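How marble is made

Marble is a rock that began as a different rock. The first rock is called limestone. Limestone forms on the floor of warm, shallow seas, where shells, bits of coral and fine mud settle in layers. Over a very long time the layers are pressed together and harden.

Limestone turns into marble when it is buried deep and heated. The heat may come from the depth itself, or from melted rock pushing up nearby. The limestone does not melt. It stays solid while the tiny grains inside it grow and lock together. Geologists call this a metamorphic change. "Metamorphic" comes from Greek words to do with changing shape.

Most marble is made of a mineral called calcite. Pure calcite marble is white. Other colours come from small amounts of other material that were in the limestone at the start. Carbon gives grey or black. Iron gives pink, red, yellow or brown. Some green marbles get their colour from a mineral called serpentine.

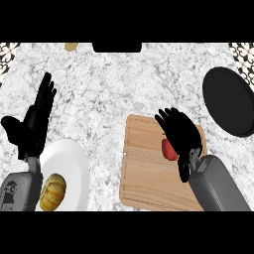 Why do some marbles have stripes and others have specks?

It depends on how the other material was spread through the limestone. If it lay in bands, or later filled cracks, the marble has stripes or veins. If it was scattered in small amounts, the marble has specks or cloudy patches. Squeezing can also bend straight bands into folds.

Marble is cut from a quarry. The Gorkeck quarry is worked in steps, each one like a very large stair. A wire set with small pieces of diamond is pulled through the rock in a loop, and water is poured over it to keep it cool. The blocks are then sawn into flat slabs and polished.

Marble is not very hard. Calcite scores 3 on the Mohs scale, which runs from 1 (talc) to 10 (diamond). A steel knife can scratch it. Acid also harms it. Lemon juice and vinegar react with calcite and leave a dull mark called an etch. The reaction gives off carbon dioxide, the same gas that is in fizzy drinks.

Words to know

Calcite: the main mineral in limestone and most marble.
Etch: a dull mark made by acid.
Quarry: a place where rock is cut from the ground.
Slab: a flat, sawn piece of stone.

Last checked 9th December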